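The slow work of a vegetable tan

Leather is skin that has been persuaded not to rot. A raw hide is mostly water held in a mesh of collagen fibres, and if it is left alone bacteria will break that mesh down within days. Drying it stops the decay but leaves a board that cracks when bent. Tanning fixes the fibres in place chemically, so that the material can be wetted, dried and flexed for years without reverting to skin.

Two families of process account for nearly all leather sold. Chrome tanning uses chromium salts and can be finished in a day or two. Vegetable tanning uses extracts of bark, wood, leaves or pods, and takes weeks or months. The second method is far older and now makes up a small share of the trade, but it has kept its place in saddlery, belts, soles and small goods, where stiffness and a cut edge that can be polished matter more than price.

At the Mansour tannery the process begins with salted cattle hides, delivered on pallets and stored cool. Maysoun Nassar, who runs the wet end, sorts them by weight before anything else is done. Hides of mixed thickness in one pit will tan at different rates, and the thin ones come out overdone while the thick ones still show a pale line through the centre.

The salt is washed out and the hides go into lime. Lime swells the fibres, loosens the hair and converts some of the natural fat to soap. After liming the flesh side is scraped by machine, the hide is split if required, and the lime is neutralised. The pH has to come down gradually. "If you rush the acid, the outside closes and the tan can't get in," Nassar says. "You won't see the fault until someone cuts it."

Tanning proper takes place in a row of pits. The first holds a weak, nearly spent liquor, and each one after it is stronger. The hides hang from poles and are moved along the row against the flow of the liquor, so that fresh hide meets weak tannin and nearly finished hide meets the strongest. A raw hide put directly into strong liquor binds tannin at the surface so quickly that the grain contracts and wrinkles, a fault known as drawn grain.

Which tannin is used determines much of the result. Mimosa gives a firm leather with a slightly pink cast. Chestnut is browner and tighter. Quebracho penetrates fast and leans towards red. Oak bark, the traditional British choice, is slow and weak in extract, and yields a dense leather that soles were once made from almost without exception. Most tanneries blend, and most keep the proportions to themselves. 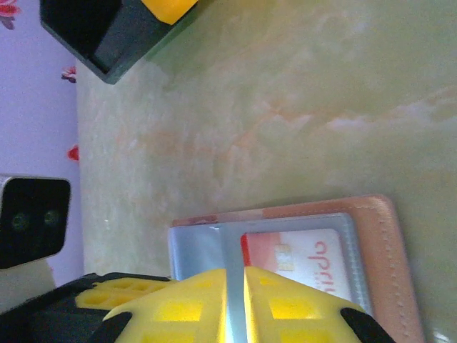

After the pits the leather is rinsed, pressed and oiled. The oils replace the lubrication lost in liming and set the final handle of the piece. Strap leather gets tallow and waxes, worked in warm, and can carry a considerable weight of grease. Leather meant for moulding gets very little. Drying follows, on frames or poles in a ventilated loft, and here again speed is the enemy – water leaving too fast draws loose tannin to the surface, where it oxidises into dark patches.

Colour is often left alone. Undyed vegetable leather starts out a pale biscuit shade and darkens with light, handling and absorbed oils. Ynyr Rees, who cuts and stitches small goods under the Pornska name, keeps offcuts from each batch on a south-facing windowsill and checks them in May, when the days are long enough to show a change within a week. A batch that darkens unevenly goes to linings.

Rees buys by the shoulder. The shoulder has more growth marks than the back, but it is cheaper and flexible enough for folded work. He skives the edges to reduce bulk at the seams, stitches with waxed linen, and burnishes the cut edges with water and friction. Chrome leather will not burnish in this way, as its fibres spring back, so its edges are normally painted or turned under.

Care of the finished article is simple. Surface dirt comes off with a barely damp cloth. A wet item should be dried at room temperature, away from radiators – vegetable leather shrinks and hardens if heated while damp, and the damage cannot be reversed. A thin coat of neutral conditioner once or twice a year is sufficient. Heavier use clogs the grain and softens the structure that the pits took so long to build.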